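Quick one, it's 6 in the morning and the kettle's on. December already. How.

So the move to Lotville. We've been here a while now and I keep getting asked what it's like, so — quiet. Cold floors. Good bakery, shuts at 2 which I keep forgetting. The neighbours wave. Farzana Ghauri over the road brought us a tray of something with cardamom in it and I still have her dish, must give it back.

What I really wanted to write about was stuff, and how much of it we own. I'd read that you should get rid of 100 things before a move. We managed 70, and I'm counting a bag of odd socks as one. Anqi took the good lamp. Irfan took the bread maker and has alredy tried to give it back.

The rest came with us. Kids' things are the worst of it, they breed. My rule was supposed to be one shelf and whatever doesn't fit goes. Ha.

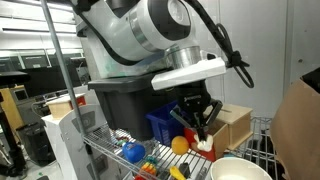
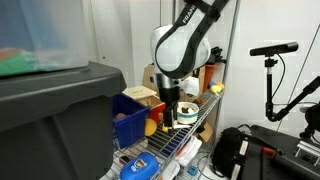 Shelves, bins, more bins.
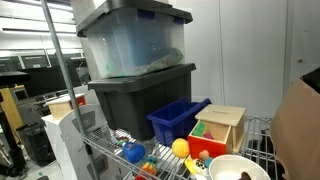
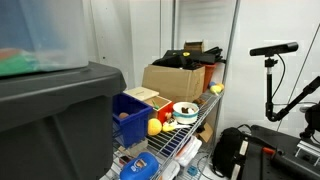

Anyway the rule lasted 9 days. Then my mum sent a parcel, and then it was someone's birthday, and you can't throw out a birthday present the same week. You can hide it though. I've hidden more than 2, not saying where.

Other thing — the paperwork. Change of adress for the bank, the dentist, the library, the car. Did the car last and got a stern letter. Josphat says he never bothered with any of it when he moved and nothing happened, but he also hasn't had any mail in years so who knows.

Still looking for: the good scissors, the colander, the spare key to the shed. If the colander's in your car Shabnam, please say. I've been draining pasta with a lid and my favourite pot is never going to forgive me.

Right, kids are up. More when I've found the scissors.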